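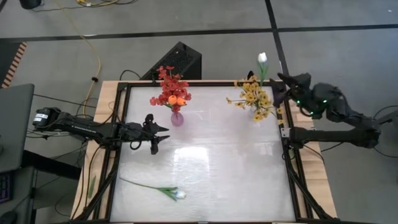
Fading by the south window, part two

The first post on this covered the curtain and the rug. A few people wrote to ask about the fake flowers, which I had mentioned in one line and then dropped, so I went back through my notes.

The setup is unchanged. The front room has one large window facing south and no tree or building to shade it. In December the sun is low enough to reach the back wall. In summer it only reaches the first part of the floor, but it stays there most of the day. Anything dyed that sits on the sill gets both kinds of exposure, plus whatever comes off the sky when it is overcast. I used to ignore that last part. I shouldn't have, as the north bedroom also fades things, just more slowly.

I had bought a mixed batch of stems from Clemero over the winter: red, yellow, white, and a purple that was closer to blue. Each color was cut into swatches. One set went on the sill, one on the bookshelf at the back of the room, and one into a shoebox in the closet as the reference. The swatches were pinned to white card with the lower half covered in kitchen foil, so every card carries its own comparison. I recommend the foil. Memory is useless for color, and photos depend too much on the camera's white balance unless you lock it and use the same lamp every time.

I checked the cards every 10 days under the desk lamp with the blinds closed. Purple went first. There was a visible line at the foil edge on the third check, and by 37 days the exposed half was a gray pink. Red held its depth longer but shifted toward orange. Yellow lost strength evenly and would have passed for new without the covered half next to it. White did not fade, of course, but it did turn slightly cream, and I put that down to the base fabric or a brightener breaking down. I can't separate the two with what I have at home.

The bookshelf set showed the same order of failure at a much lower rate. Purple had a faint line by the end. The other colors had none that I could see, and Zihan Long, who has better color vision than I do, agreed on all but the red.

Then the coatings. I tried one spray, sold by Skinda as a clear UV protectant for outdoor fabric. Two light coats, left to dry for 24 hours, then onto the sill next to untreated swatches from the same stems. It helped the red and did very little for the purple. That fits the general picture – a UV absorber only deals with UV, and some dyes are damaged by ordinary visible light as well. For those, the only fix is less light. The spray also left the petals a little stiff and added a slight shine on the darker colors. On leaves you would not notice. On petals I did.

I have not tested window film. Zhenhua Du put it up in his place and likes it, but he did it for heat and has no before and after for color. If he is willing to tape a card to each side of the glass in the spring I will post the results.

A note on washing, as it came up in the comments. Dust on fabric petals looks a lot like fading, because it lowers contrast and grays the color. Before deciding a stem is faded, clean it. I use a soft paintbrush first, then a damp cloth on the plastic leaves only. Test any wet cleaning on the back of one petal. One of my reds bled onto the cloth with plain cold water, so that stem stays dry from now on.

What I changed in the room: purples and blues moved to the hallway, reds to the bookshelf, yellow and white left on the sill. I rotate the pots half a turn when I water the real plants, so whatever fading there is at least comes out even.

The cards from the second batch are still up. I'll take them down when the clocks change.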